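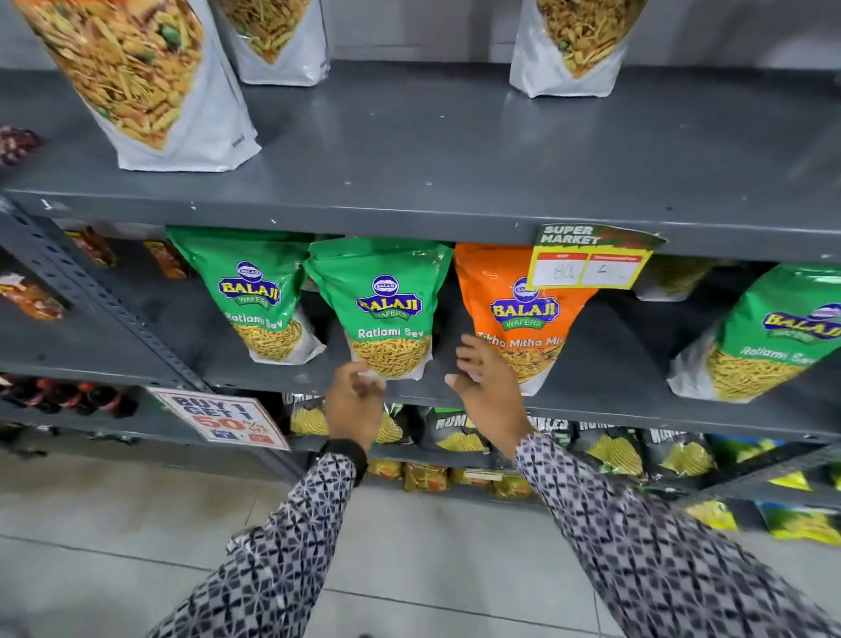
Onde guardar os arquivos brutos depois de entregar um vídeo?

Num disco externo separado do disco de trabalho, com uma segunda cópia em outro lugar, até o cliente aprovar e pagar. Depois disso, fica só o projeto, o áudio limpo e o arquivo final em qualidade máxima.

Dicas para uma bancada de edição em casa
por Khôi Cao

Edito vídeos num quarto de 3 metros por 3, com a máquina de lavar do outro lado da parede. As dicas abaixo servem para quem trabalha num canto parecido.

Mesa e monitor

A borda de cima do monitor fica na altura dos olhos. Se o suporte não sobe o bastante, uma tábua firme resolve. Deixe a janela de lado, nunca atrás da tela nem atrás da cadeira, e feche a cortina na hora de corrigir cor. Uma lâmpada branca neutra virada para a parede do fundo cansa menos a vista do que o quarto escuro.

Limpe a tela desligada, com pano de microfibra quase seco. Limpa-vidros com amônia mancha o revestimento fosco.

Cabos

Etiquete as duas pontas de cada cabo. Fita crepe e caneta permanente bastam, mas dobre a fita sobre si mesma para formar uma bandeirinha. Prenda os cabos por baixo do tampo com tiras de velcro — abraçadeira de plástico obriga a cortar tudo quando um cabo precisa sair.

Separe a energia do áudio. Se os dois tiverem de se cruzar, cruze em ângulo reto. Eu tinha um zumbido na caixa esquerda que sumiu quando afastei o cabo da fonte do notebook.

Pastas do projeto

Uso a mesma estrutura desde o canal da Prondmont, que foi meu primeiro cliente fixo:

01 bruto
02 áudio
03 gráficos
04 projeto
05 entrega

Copie o cartão inteiro para a pasta 01, sem renomear nada. Só formate o cartão depois de abrir alguns clipes da cópia, incluindo o último. Para as versões, ponha número no fim do nome e esqueça a palavra "final". Tenho uma pasta antiga com três arquivos "final" e até hoje não sei qual foi ao ar.
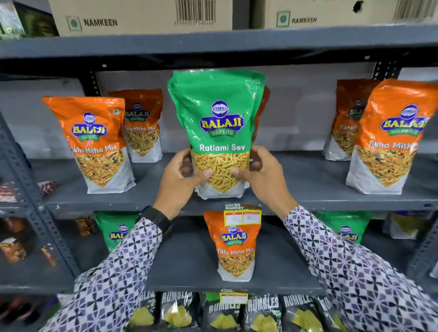 Som no quarto

Um cobertor grosso pendurado atrás de quem fala ajuda mais do que espuma fina colada na parede. Tapete no chão, porta do armário aberta com as roupas dentro. Grave 30 segundos de silêncio no começo de cada sessão; esse trecho serve para tapar buracos entre os cortes e para a redução de ruído.

Desligue a geladeira se ela estiver perto, e deixe a chave do carro lá dentro para lembrar de ligar de novo.

Poeira e calor

A cada dois meses, desligo o computador da tomada, levo para a área de serviço e limpo os filtros com pincel seco. Segure as hélices dos ventiladores com o dedo se usar ar comprimido. O gabinete precisa de espaço livre atrás; o meu ficava encostado na parede e travava nas exportações longas.

Exportar sem perder a tarde

Exporte primeiro um trecho curto, com texto na tela e uma transição, e assista no celular. Legenda pequena demais aparece logo. Para os vídeos da Nitell, deixo a exportação completa para as 22h e confiro o arquivo de manhã, com café, do começo ao fim e com o som ligado.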